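FDN 313 Food Safety in Shared Kitchens
Week 2 handout: Cooling and reheating

Why cooling matters
Most bacteria are killed by thorough cooking, but some form spores that survive it. As a pot of soup, rice or stew cools, the spores can germinate and the new cells multiply. They grow quickly between 5 °C and 60 °C, so food should pass through that range without delay.

The two-stage rule
Cool from 60 °C to 21 °C within two hours, then from 21 °C to 5 °C within a further four. Depth matters more than most students expect. A deep pot left with its lid on loses heat slowly at the centre, even in a coolroom.

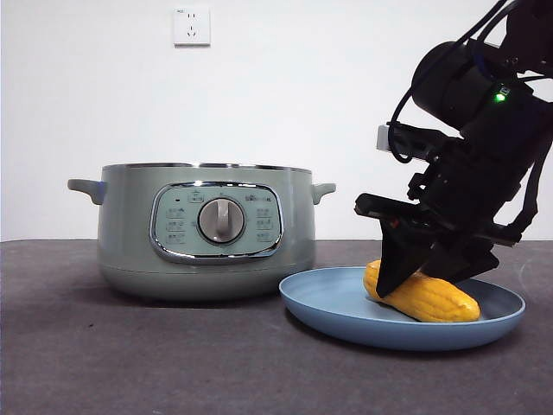
Case: the Okley hall lunch
The Moscombe unit catered a lunch at Okley using beef casserole cooked the afternoon before. It was left overnight in the pots and warmed for service. Some 30 guests reported cramps and diarrhoea, most with no vomiting – a pattern that fits Clostridium perfringens. Work through the log sheet in the reader and mark the first point where the process failed.

Reheating
Bring food to at least 75 °C in the centre, stirring as you go. Slow cookers and keep-warm settings are for holding hot food, and should not be used to reheat it from cold. 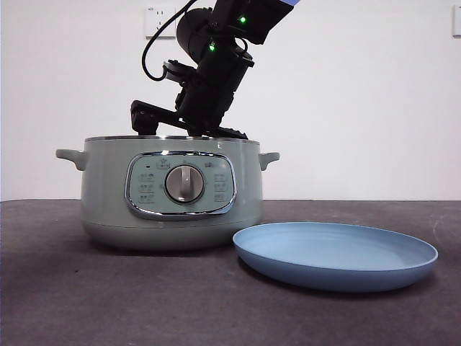

Check with a clean probe in the thickest part and record the reading before service. Reheat once only and discard what is left. Reheating will not reliably destroy toxins already formed by Bacillus cereus or Staphylococcus aureus.

Reading for next week: the Rinar catering manual, section on allergens.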